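Sat 11 June
Posted by the owner of this blog

I have been asked to stop complaining about home robots and build one, so for the past few months I have been building one. I'm still complaining.

The machine in question is a small arm that is meant to pick things up off a table and put them in a bowl. That's the whole ambition. It isn't going to fold shirts or empty a dishwasher. The kit is a Cadura, the older one with the belt-driven elbow, and I paid 1765 dollars for it after a lot of staring at the checkout page. The same arm with the metal shoulder costs 3585, and I know two people on the Fanbridge forum who bought that one and have exactly the same problems I have, only with a nicer finish.

Most of what you read on that forum is people showing each other a block. A wooden cube, painted red or blue, on a clean white desk under a good lamp. The arm goes down, the block comes up, everyone claps. I have nothing against blocks. My arm is very good at blocks. I spent the whole of January on blocks and by the end of it I had a folder full of successful videos and no reason to believe a single one of them meant anything.

The build itself went better than I expected, I'll give them that. The base went together in an evening. The wrist took a weekend, mostly on account of a bag of screws that was labeled M3 and had other ideas. I replaced the supplied motor cable with a longer one and then had to reroute it twice when it rubbed on the elbow cover. The controller board is an Iwasaki that I had left over from a failed CNC project, and it has been the most reliable part of the whole thing, so naturally it's the part the kit maker tells you not to use.

If you are doing the same swap, the pinout in the PDF has ground and signal the wrong way around on the second connector. Check it with a meter. I didn't, and I own one fewer servo than I used to.

The gripper is where I lost patience. The stock one is two flat plastic jaws that close like a clothespin. On a block they are fine. On anything round they squeeze it out the front like a watermelon seed. I glued on rubber, then thicker rubber, then some foam from a mouse pad, and each time the numbers got a little better for a day and then slid back as the surface picked up dust. Somebody suggested suction. I tried suction. It's loud, and it gives up on anything with a texture.

So I went back to fingers, and this time I did what I should have done at the start and thought about how the thing closes before worrying about what it closes on. Linkages help, because the pads can stay closer to parallel through the swing. Ribs on the pads help too, up to a point. I printed 6 versions. The fourth was the best and I still don't know why, as the fifth and sixth were supposed to be the fourth with the mistakes taken out.

Then there is the question of where the motions come from. My first scripts were hand-written positions, which is a polite way of saying the object had to be sitting on a pencil mark. Move it the width of a thumb and the arm would confidently close on air. The fashionable answer is to skip the scripts, do the task yourself with a gripper held in your hand, record that, and train on it. I was doubtful about this and I remain doubtful, but less so than I was. You can at least do it on a real table, at the speed a person works, with real junk in the way.
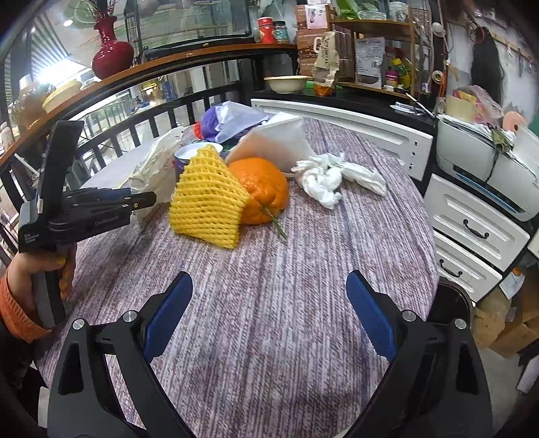

My complaint about test objects has always been that they are chosen by people who want the test to pass. A citrus fruit with a foam net leaning on it is a different matter. The net is all holes and squash, it covers part of the fruit, and there's a thin stem poking out the other side onto the cloth to catch on whatever comes near it. Add the crumpled plastic bag and the twisted white tissue and you have three things that change shape the moment a finger touches them. The streaked tablecloth isn't going to help any vision code either. I would trust one decent grab off that table over my entire January folder.

Whether a policy trained on that sort of thing will run on my arm is another question. A hand-held tool has a human wrist behind it, and the human wrist is doing a lot of quiet work that never shows up in the finger positions. Mine has a belt-driven elbow with a bit of slop in it — more than a bit when the room is cold. The people at Wollalis, who sell the software I am trialing, say the slop "averages out" with enough demonstrations. They were vague on how many is enough. I have noticed that it's always a larger number than the one I have.

I ran 15 attempts last night with a plain orange from the kitchen, no net, on a bare board. It got the orange into the bowl on more of them than I would have bet on. It also put the bowl on the floor twice. The failures had one thing in common, which was that the arm came in too low and nudged the orange before the fingers had started to close, and I suspect the camera mount has crept again. I used a nylon bolt there. I am going to swap it for steel and redo the calibration before I blame the software, though I would like it noted that I wanted to blame the software.

The foam net comes next, once I have bought some fruit that is sold in one. If anybody running the Cadura has found a fix for the elbow that doesn't involve buying the expensive shoulder, leave a comment. Please don't send me a video of a block.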